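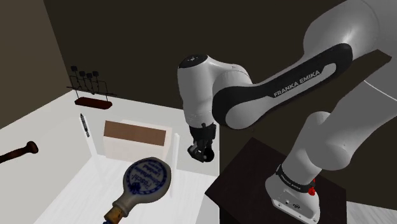

Plembridge opens the gates at Rusbridge, and leaves a few doors shut

Jan 24, 2021

The bus from the hotel to the Rusbridge refinery runs along the river, past the tank farm and the old coal dock, and the man from investor relations used the ride to tell us what we were going to see. By the time we reached the main gate we had heard the word "resilient" enough that the person across the aisle had stopped writing it down.

I own a small number of Plembridge shares, bought when they cost a good deal more than they do now. I write up site visits when I can get on them. This one was billed as an open day for shareholders and analysts, with half the usual number of seats sold on the bus, masks on throughout, and a temperature check in a tent before anyone was given a hard hat. The company deserves credit for holding it at all this winter. Most of its peers have settled for a slide deck and a conference call, where it is even easier to avoid a question.

The reason for the day was the rebuild of the cracking unit. Plembridge told the market when the job was approved that it would cost $395 million. In December it put out a trading update, late in the afternoon before a holiday, that moved the number to $411 million. The increase got one line. The explanation, such as it was, got half of another: "scope and pandemic-related effects." I went to Rusbridge mainly to find out how much was scope and how much was pandemic.

We started in the training building, with coffee in sealed cups and a safety video. The video was better than most. It showed an actual incident at the site, a small fire at a pump seal, and walked through what the operators did wrong in the first minute. Companies usually hire actors for this and blow up something imaginary. Then came a presentation on the refining market, given by a manager from the planning department who seemed to know the subject and had clearly been asked to be cheerful about it.

That is hard work at the moment. Jet fuel demand is terrible. Gasoline is better than it was last spring and still weak. Diesel has held up because freight has held up. The planning manager had a chart of margins that dropped like an elevator last year and then turned up again in a dotted line. I asked who had drawn the dotted line. It was the company's own forecast, she said, and she was straightforward about that. I asked what margin the rebuild needed to earn its cost of capital, and she looked over at the investor relations man, who said this would be covered after lunch. It was not covered after lunch.

The walk around the site took most of the morning. Anyone who has not been inside a refinery should go if they get the chance. The noise is steady and you stop noticing it, and then you go behind a wall and feel your shoulders come down. It smelled less than I expected. The roads are swept. There were fresh yellow lines along the walkway we used, and I would have liked to walk down one of the ones we didn't use.

The cracking unit itself is wrapped in scaffolding from the ground up. Our guide, a turnaround supervisor who has worked at Rusbridge through several owners, explained that the reactor head had been lifted out and replaced, that the new cyclones were in, and that the remaining work was mostly piping, refractory and instruments. He was the best speaker of the day. He said "we got that wrong" about a batch of flanges that arrived in the wrong rating, and told us what it cost in lost shifts. I noticed the investor relations man move a little closer to him after that.

From the supervisor I got a fairly clear picture of the overrun, and it doesn't match the December statement all that well. The virus did hurt. Crews were split so that shifts wouldn't mix, the canteen was replaced with tents, and a team of specialist welders from overseas was stuck waiting on travel permission. But the wrong flanges had nothing to do with the virus. Neither did the foundation work on the east side, where the old drawings showed piles that were never driven. He thought those two items were a large part of the problem. He wouldn't put dollars on them, and I don't blame him with the boss's messenger at his elbow.

So "scope" turns out to mean, at least in part, "we didn't dig a trial pit." That happens on old sites. I would just like to have read it in the update.

The main contractor is Aebischer, which has its own compound of trailers behind the water treatment plant. We were taken in for what the schedule called a technology session. An Aebischer engineer showed us the laser scans they use to check that pipe spools will fit before they leave the shop, and the tablet system that tracks permits. The scans are impressive and I can believe they save rework. The tablet system was being shown on a big screen with sample data, and when I asked a pipefitter outside if he used it, he said the paper ones were still what counted.

What I wanted from Aebischer was the shape of the contract. Plembridge has described it as "risk-sharing," a phrase that can cover nearly anything. Does the contractor eat a share of the overrun or only lose a bonus? Is there a cap? The engineer said, politely, that commercial terms were a matter for the client. The client's people said, just as politely, that commercial terms were confidential to both parties. I have been on a lot of these visits and I have never met the party who is allowed to answer.

Lunch was a boxed sandwich, eaten outdoors at widely spaced tables in a wind that took several napkins over the fence. I ended up within shouting distance of a fund analyst who had come for the dividend and wasn't interested in the cracker at all. Her view was that the board would defend the 11 cents whatever happened, because the share register is full of retired people who bought it for income and write letters. I think she is right about the board. I am less sure it is good news. A company that borrows to pay a dividend while it rebuilds its main unit is handing shareholders their own money and charging them interest on it.

The afternoon belonged to the finance side. We sat well apart in the training building with the windows open and our coats on. The presentation had been circulated beforehand and was read to us more or less as written. Debt is "comfortable." The bank covenants have been "proactively adjusted," meaning the banks were asked to loosen them and agreed, for a fee that is in the notes if you go looking. Working capital fell, and this was presented as discipline. It fell because crude got cheap and there was less of it in the tanks.

Then there was Karar. Readers who have followed Plembridge will remember that Karar is the offshore gas field in which it holds a minority stake, bought in better times so that a refining company could tell people it was also a gas company. It has been for sale, in the polite way that things are for sale when the seller says it is "reviewing options," for nearly 2 years. The slide on Karar had a nice map. It said that interest had been "encouraging." I asked whether the company had received a firm offer and was told that it would not comment on a live process. I asked if the book value had been tested against current gas prices. The answer was that it had been tested against the company's long-term price view. Back to the dotted line, in other words.

If Karar sells at anything near book, the debt question goes away, the dividend looks fine, and the overrun at Rusbridge becomes a footnote. If it doesn't, then everything leans on the cracker starting up on time into a decent market. Management talks as though these are separate subjects, each with its own slide. I would have swapped the whole technology session for a single page showing what happens if both go badly.

A few other things from my notes.

The restart date is still given as "the second quarter." The supervisor, asked directly, said the mechanical work could be done early in that window and that commissioning "takes what it takes." I'd plan on late.

Maintenance on the rest of the site has been trimmed. The slides called it "optimized." I asked an operator near the crude unit what had been put off and he said mostly painting and some tank inspections. Painting I can live with.

There was a question from the back about carbon costs and whether a rebuilt cracker has a long enough life ahead of it to pay off. It was a fair question and it got a page of text about the company's ambitions. There was a feasibility study on hydrogen, there is going to be another one, and no money has been set aside beyond that.

The hourly staff were friendly and plainly proud of the place. Several of them own shares through the savings plan. I heard more sensible worry about the balance sheet by the coffee urn than I did from the stage.

I came away thinking better of Rusbridge as a plant and no better of Plembridge as an investment. The work we were shown looked careful. The people doing it were more candid than the people paid to talk about it, and the numbers I went for are still missing. I have written to investor relations asking for the split of the increase between scope and pandemic, the hurdle margin for the rebuild, and the price assumption behind the Karar valuation. They have acknowledged the email and said that full-year results will provide further color.

I'm keeping the shares for now, mostly because the price already assumes a fair amount of bad news. I won't be adding any before the results. The bus back left early, before the last round of questions was finished, on account of the hotel needing its parking lot.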